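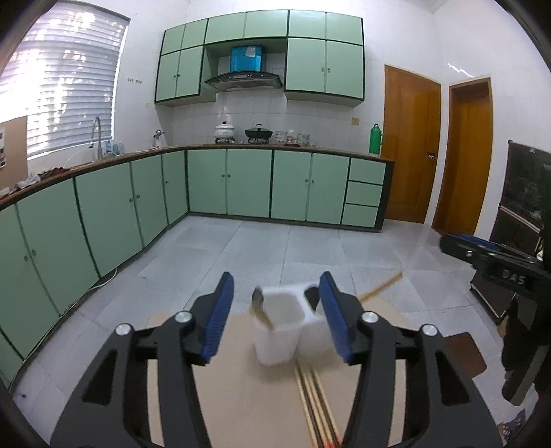
¿Por qué la cuchara de metal está más fría que la de madera?

¡Haz la prueba ahora mismo! Busca en la cocina una cuchara de metal y otra de madera que lleven toda la noche en el mismo sitio. Toca una con cada mano. ¿A que la de metal parece mucho más fría? Pues agárrate, que viene la sorpresa: las dos están exactamente a la misma temperatura. Si la cocina está a 21 grados, la cuchara de metal está a 21 grados y la de madera también.

Entonces, ¿te engaña la mano? Un poquito sí. Tu piel no es un termómetro. Lo que nota es si está perdiendo calor y a qué velocidad lo pierde. Como tu cuerpo está más caliente que la cuchara, el calor sale de tus dedos y pasa a ella, siempre de lo caliente a lo frío (nunca al revés, por mucho que se lo pidas).

Autopistas y caminos de barro

El metal es una autopista para el calor. En cuanto lo tocas, el calor de tus dedos corre por toda la cuchara, la piel se enfría deprisa y tu cerebro grita: ¡frío! A los materiales así los llamamos conductores. El cobre y el aluminio son buenísimos, y el acero de los cubiertos no llega a tanto, pero le gana a la madera por muchísimo.

La madera es más bien un camino lleno de barro. El calor entra y avanza despacísimo, así que la zona que tocas se templa enseguida y ya casi no te roba más. Es un aislante, igual que el corcho, la lana o muchos plásticos. ¿Te has fijado en los mangos de las sartenes? Muchos son de plástico duro o de madera para que no nos quememos la mano.

¿Y qué pasa por dentro? Todas las cosas están hechas de partículas diminutas que no paran de moverse. Cuanto más calientes están, más se agitan, y al chocar con sus vecinas les contagian el meneo. En los metales hay además unas partículas todavía más pequeñas, los electrones, que van sueltas de un lado a otro y reparten la energía a toda velocidad. ¡Menudos mensajeros!

La carrera de la mantequilla

Este experimento lo hicimos en julio con Kaede y Daichi y acabamos todos con los dedos pringados. Necesitas a una persona adulta que se encargue del agua caliente, una taza alta, mantequilla, 2 garbanzos secos y tres cucharas igual de largas: una de metal, una de madera y una de plástico resistente al calor. Bueno, ¡y entonces que sean 3 garbanzos, uno para cada cuchara!

Pega cada garbanzo en la punta del mango con una bolita de mantequilla. Procura que las bolitas sean iguales, o la carrera no será justa. Mete las cucharas en la taza con los mangos hacia arriba, pide que echen el agua caliente y espera 12 minutos sin tocar nada.

Antes de empezar, apunta en un papel cuál crees que caerá primero. Daichi apostó por el plástico y Kaede por el metal - ganó Kaede, y el garbanzo de la madera seguía en su sitio cuando recogimos la mesa.

Para seguir investigando

Toca con el pie descalzo una alfombra y luego las baldosas del baño. ¿Cuál de las dos conduce mejor el calor? Y una más difícil: ¿qué pasaría si envuelves un cubito de hielo en un calcetín de lana? ¿Se derretirá antes o después que otro sin envolver? Pruébalo y dibuja en tu cuaderno lo que veas.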